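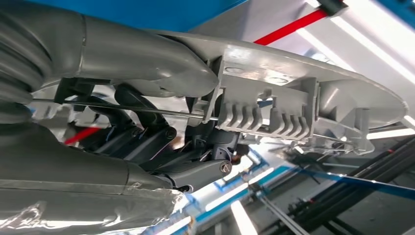 Wurnel: célula de manipulado para piezas de plástico moldeado
Ref. 197 · Taller y línea corta · Bajo pedido

Brazo, pinza a medida, protección de cables. Se entrega montada y probada con SU pieza, no con la nuestra. Mándenos muestras antes de pedir precio, por favor, que luego vienen los líos.

Para qué sirve
Coger pieza moldeada, girarla, presentarla a la siguiente estación, dejarla. Carcasas, tapas, molduras con nervios y torretas por la cara de dentro. Trabajo aburrido y repetido, el que en taller nadie quiere en el turno de noche.

Para qué no sirve (todavía)
Nos lo preguntan cada semana así que va aquí. ¿Puede vaciar una caja con piezas revueltas? A ratos. Con piezas rígidas y bien separadas, sí. Si vienen enganchadas unas con otras por las pestañas, se atasca y hay que ir a ayudarla. ¿Meter clips a presión? Depende del clip, se prueba. ¿Enrutar un mazo de cables? No. ¿Quitar rebaba fina a ojo? No, una persona con cuchilla gana de largo.
Y lo de casa: nos escriben preguntando si vale para doblar ropa o fregar. No la vendemos para eso. Una camisa cambia de forma cada vez que la tocas, una carcasa no. Matěj Kopecký, de pruebas, estuvo un mes de abril entero con paños de cocina y una pinza de dedos blandos. Doblaba uno bien y el siguiente lo dejaba hecho un churro. Seguimos mirando, sin fecha.

Pinza
Se diseña por pieza. Mecanismo de palancas articuladas, soportes atornillados, tornillería hexagonal accesible con llave normal. Agarre por la cara interior siempre que se pueda, la cara vista no se toca. Si la pieza lleva peines de nervios en el centro hay que decirnos cuáles aguantan carga y cuáles no, en el plano casi nunca viene.
Cambio de pinza: 4 tornillos y un conector. Una persona sola puede, con calma.
Dedos de recambio: se sirven por pares. Mínimo 2 juegos en el primer pedido.

Protecciones
Fuelle de pliegues en articulación. Film transparente sobre el cuerpo del brazo, opcional, para talleres con polvo o pulverizado cerca. Se arruga, es normal, no afecta. Cambiarlo cuando se ponga opaco o se rompa. No usar film de cocina (ya lo han hecho, acaba dentro de la articulación).

Qué tiene que poner el cliente
- Suelo nivelado y anclaje
- Toma de aire y toma eléctrica a pie de célula
- Luz estable. Los fluorescentes del techo valen, pero avisen si los reflejos dan de lleno en la pieza porque la visión sufre con plástico brillante
- Bandejas iguales entre si. Si cada bandeja es de su padre y de su madre, no garantizamos nada
- Una persona que conozca la pieza, durante la puesta en marcha

Plazos
90 días desde que tenemos muestras y plano firmado. Sin muestras el plazo no empieza a contar. Formación incluida, en planta, para dos turnos. Visitas de ajuste aparte.

Lo que cuentan los que la tienen
Nhàn Chu, encargada de línea en Putedano: «La primera semana la odiamos. Paraba por todo. Luego cambiaron los dedos y ahora va sola casi todo el turno, pero sigo teniendo a alguien cerca para las bandejas mal puestas.»
Holger Midtbø, mantenimiento: «Pediría cables más largos y el manual en papel. De mecánica bien.»
Apuntado lo de los cables. El manual en papel ya se puede pedir, sin coste.

¿Sustituye a un operario?
Pregunta larga, respuesta corta: quita movimientos, no quita criterio. Ver una pieza con una marca rara y apartarla lo sigue haciendo mejor quien lleva años tocándolas. La célula con cámara de inspección detecta lo que se le ha enseñado y poco mas. Si su idea es apagar la luz y marcharse a casa, hoy no se la vendemos.

Precio
No publicamos tarifa, cambia mucho según pinza. Presupuesto cerrado tras ver muestras. Preguntar por Hạnh Bùi (comercial) o Velimir Karagiannis (técnico, contesta antes por correo que por teléfono).

Ficha revisada: 5/4/26

También le puede interesar
- Juego de dedos blandos Penamo
- Fuelles de repuesto para articulación
- Film protector en rollo
- Mesa de bandejas Hồ, fija o con ruedas
- Servicio de prueba con muestras del cliente

Usamos cookies propias y de terceros para medir visitas. Aceptar · Rechazar · Configurar

© Wurnel. Todos los derechos reservados · Contacto · Aviso legal · Volver arriba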